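Sorting and Storing Shared Tableware

Leltalgate Community Hall, Kitchen Guidance for Hirers

Groups that use the Brundar Room kitchen are asked to return all plates and bowls to the cupboards in the order set out on this page. The hall holds 146 dinner plates, and most delays at closing time arise from mixed stacks.
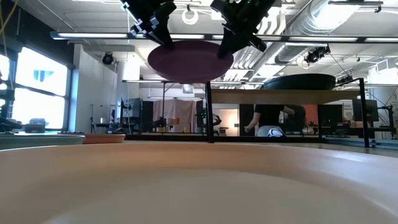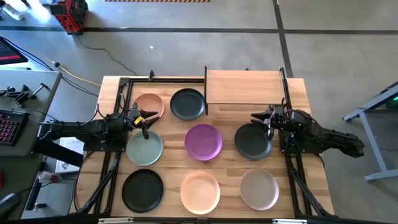

Top: a purple plate and a cream-colored bowl. Bottom: round plates laid out on a wooden tabletop.

Before you begin

Wash and dry all items fully. Plates put away damp may mark the shelf lining. Clear one table for sorting and wipe it down.

Step 1. Separate by shape
Place plates at one end of the table and bowls at the other. Serving dishes belong in the Trajkovski cabinet next to the sink and should be set aside.

Step 2. Inspect each item
Run a finger lightly around the rim. Chipped or cracked items must go in the gray bin under the counter. Do not return them to the shelf, even if the damage is small.

Step 3. Stack
Stack plates of the same size together, no more than 12 to a stack. Bowls should be stacked no more than six high.

Step 4. Load the shelves
Heavy plates go on the lowest shelf. Each upper shelf is rated for 50 pounds and must not be overloaded. Leave a hand's width between stacks.

Step 5. Record breakages
Enter the number of broken items on the sheet inside the cupboard door. Hirers expecting more than 80 guests should contact Xiaoyan Xu in the bookings office to arrange additional tableware.

Kitchen keys are to be returned to Taha Younis at the front desk by 10 p.m.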